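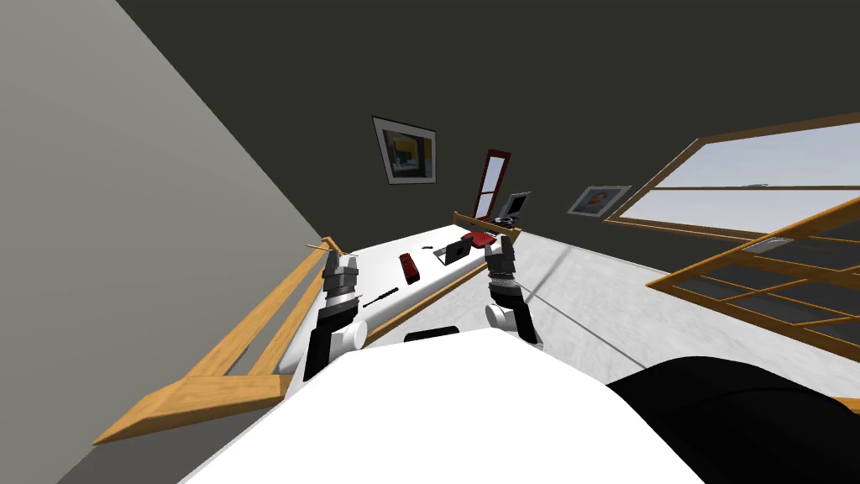
Does the Vorwood expansion carry over your old save, or do you have to start a fresh town?

Your old save carries over, but only if you've finished the Dultby harbour quest first. If you haven't, the ferry to Vorwood never turns up and the menu option stays greyed out.

mossy_kettle
Saturday, May 1, 2021
Pinching the question and answer from the sticky so people can stop asking it in every other thread! Right, I've put 86 hours into my main town and I took it across last night. Everything came with me except the decorations I'd left out on the beach, which all went back into storage. Bit annoying as I'd spent ages on that beach. Has anybody else had this, or did I press something daft on the way in?

pinfold86b
Same here with the beach stuff. It's all in the storage shed under "Other", not under "Outdoor", so don't panic if you can't find your lanterns. Took me half an evening.

The expansion itself I'm a bit lukewarm on. The forest is lovely and the music is the best they've done, but 2427 coins for what comes to one new map and a fishing minigame feels steep to me. The winter pack was cheaper and had the whole railway in it.

Teasel Jam
You're missing out half of it though? There's the mine, and the mushroom market, and the Zerouali family storyline, which took me three nights on its own. I thought it was easily better than the railway. I rode that train about twice and then forgot it was there.

pinfold86b
The mine is four floors and the bottom one is locked until June. I'm not counting it till I can walk into it.

Teasel Jam
Fair enough on the mine. Still think you're being mean about the story!

grubscrew
Can I ask a boring one. I'm playing on an old laptop and since the update it drops to a crawl whenever it rains in Vorwood. Dultby's fine in any weather. Is there a setting for it or is it just my poor machine giving up?

mossy_kettle
Turn off "leaf shadows" in the graphics page. It's on by default in the new area and it murders anything without a decent graphics card. I also knocked the water down to medium and can't say I've noticed any difference, apart from the puddles looking a bit flat.

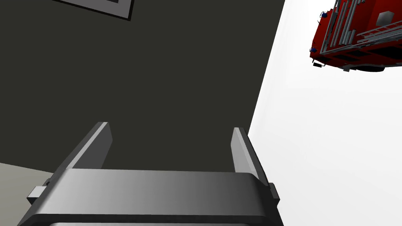 Oh and save before you change the water one, because mine went to a black screen and I had to force it shut. Only the once, but I lost a whole afternoon's turnips and I was not in a good mood about it.

grubscrew
Leaf shadows did it, thank you! Rain's still a tiny bit choppy by the market but I can live with that.

Detier_fan
Disagree with the leaf shadows advice a bit. If you turn them off you can't see the glow under the trees at night, and that's how you spot the truffles. I'd drop the crowd size first. Fewer villagers wandering about and it runs much smoother.

mossy_kettle
Are you sure about the truffles? I've had shadows off since the start and I've got 34 of them sat in a chest.

Detier_fan
Hm. I was told that in the Detier guild chat and never tested it. I'll turn them off tonight and go for a dig.

pinfold86b
The guild chat also said you could marry the ferryman so I'd take it with a pinch of salt.

Teasel Jam
You CAN'T?? I've been giving that man smoked eel every day for a fortnight.

pinfold86b
He likes eel, he'll give you a discount on crossings. No wedding, sorry.

hobnail_annie
Coming back to the price, you don't have to pay the full whack. If you've still got coins from the spring festival you can swap up to 3694 of them at the booth by Dultby post office, and that more than covers it. The booth's a pain to find, it's round the back past the well, and it shuts at eight in the evening game time. I went twice and missed it both times.

pinfold86b
OK that does change things. I've got a pile of festival coins doing nothing and I paid with my proper ones. Does anyone know if they refund?

hobnail_annie
Don't think so, but you can spend the festival ones on the boat upgrade instead. The bigger hold is worth having if you do the mushroom runs.

Detier_fan
Dug by the old mill with shadows off and got six truffles, so ignore me. The crowd size thing does help with the frame rate though, I'm sticking to that one.

grubscrew
Just tried it, market's smooth now even in the wet. It does look a bit lonely with only the baker and two goats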